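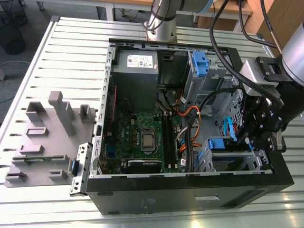
Indetti 4 podcast app - keep it or go back to Liao?

Prastercombe Forums > Mobile Apps > Audio and Podcasts

tunnelradio
Posted in February

So I finally gave in and moved everything over to Indetti after the update, and I'm two weeks in and still can't decide if I like it. The player itself is great. Big buttons, the skip silence thing works without making people sound like chipmunks, and the sleep timer fades out slowly like it should. Love that!

What I don't love is the download manager. I've got a backlog of 700 episodes (I know, I know) and every time I open the Downloads tab it rebuilds the whole list from the top. I sit there looking at a spinner, then it scrolls me back to something from years ago. Liao never did that. Is there a setting I'm missing, or is this just how it is now?

Phone is three years old, if that matters.

hold_the_mayo
Reply

It's just how it is. I have the same thing on a brand new phone, so don't go shopping. If you turn off Group By Show in the Downloads tab, it gets a lot quicker. You lose the little artwork headers but I never looked at those anyway.

tunnelradio
Reply

Oh nice, that did help. Still jumps to the top though.

quietmodem
Reply

I'm going to be the grump and say the old version was better in every way that counts. The installer used to be tiny, now it's 328 MB before you've downloaded a single show. For a podcast app! What is in there? I went back to Liao the same night and I'm staying put.

Also Bomorlow moved the variable speed control behind two taps. I change speed all the time, depending on who's talking. One host mumbles, the next one talks like an auctioneer. Two taps while walking a dog is two too many.

hold_the_mayo
Reply

You can put speed back on the main screen, quietmodem. Hold down on the row of buttons under the artwork and drag it in. I agree they should have left it there to begin with, but it took me five seconds to fix.

quietmodem
Reply

OK, I didn't know that. Still 328 MB.

pickle_brine
Reply

Can I stick up for it a little? I use it on my phone and on the computer at my desk, and the sync between the two is the best I've had in any app, free or paid. I stop in the middle of a sentence on the bus and it picks up at the same word when I sit down. Liao was always off by a minute or so for me, and sometimes it would decide I hadn't heard an episode at all and hand me the whole thing again.
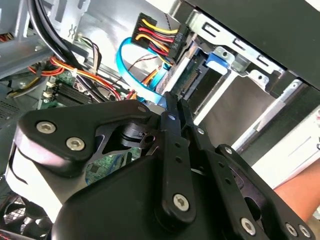
And the queue is so much nicer to work with. You can have more than one, so I keep a short one for the commute and a long rambling one for chores - the interview shows that go on for three hours and that I'd never pick on purpose. You can also lock a queue so that new episodes don't barge in at the front, and that's the thing that sold me. In Liao my daily news shows would push everything else down until I forgot it was there.

So yeah, slow list, big download, fine. I'd take both over losing my place all the time.

tunnelradio
Reply

Wait, you can lock a queue?

pickle_brine
Reply

Tap the queue name, then the three dots, then Hold Order. It's a terrible label. I found it by accident!

flatbatteryblues
Reply

My problem is a different one and I don't see it mentioned. Background refresh. Out of the box it checks every feed every fifteen minutes, and I follow a silly number of shows. My phone was warm in my pocket by lunch. I set it to twice a day and it calmed right down, but a normal person isn't going to go digging for that, they'll just blame their battery.

I don't think quietmodem is being a grump, by the way. An update shouldn't send you into the settings for an evening to get back what you had.

hold_the_mayo
Reply

Every fifteen minutes is only the default if you said yes to Instant Episodes on the welcome screen. Mine came set to hourly.

flatbatteryblues
Reply

I'm sure I said yes to it. I say yes to everything on a welcome screen, like most people. That's kind of my point. 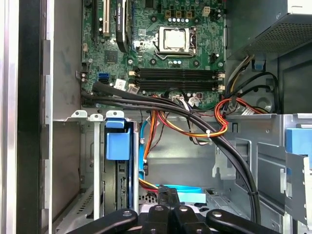
pickle_brine
Reply

For anyone who wants to try it without giving up Liao, do the export first, and do it from Liao and not from Indetti's own import screen. The import screen only brings over your subscriptions. The Liao export brings your played history too, and then you just open that file in Indetti. I skipped that step and had 834 episodes all marked as new, and clearing them out was like looking at that processor sitting bare in its socket with haze still on top and no cooler on it: you know the next job is wiping, and wiping is dull. There's a Mark All As Played but it works one show at a time.

quietmodem
Reply

One show at a time. And this is the better app?

pickle_brine
Reply

I said the sync was better!

tunnelradio
Reply

OK so, update from me. Grouping is off, my commute queue is locked, refresh is set to twice a day. I also deleted 400 old episodes that I was never going to play, and the Downloads tab now opens pretty much right away. It still jumps to the top, so I sent Bomorlow a note through the feedback form and got the automatic reply.

I'm keeping both on the phone for now. Indetti for the bus, Liao for the one show with chapter art that Indetti won't display. If anybody knows how to get chapter art working, please post it.

hold_the_mayo
Reply

Which show? Mine displays fine, but only after I turn the phone sideways.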